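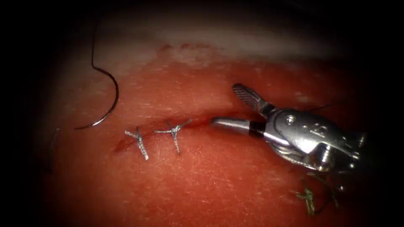
*Fig. 1. Practice pad with two interrupted sutures tied and the right part of the incision still open.*

## 4.2 Spacing the sutures

1. Start near one end of the cut. Pass the needle straight across, at a right angle to the incision.
2. Tie the knot, then trim the tails short.
3. Place the next suture a short distance along -- keep the gaps even.
4. Lay the needle on the pad, clear of the cut, before you check spacing.

**Caution:** The Milovlow pad is for practice only. Count needles before and after each session.

5. Close the jaws before moving across the pad.

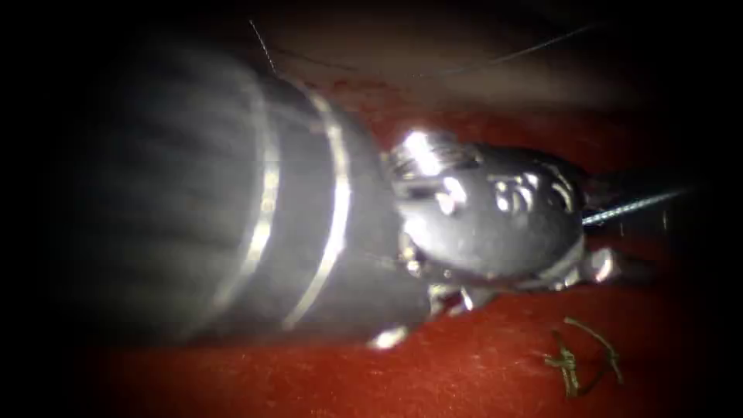
## 4.3 Replacing the pad

Order pad no. 911 from Oketti. Store flat, away from sunlight.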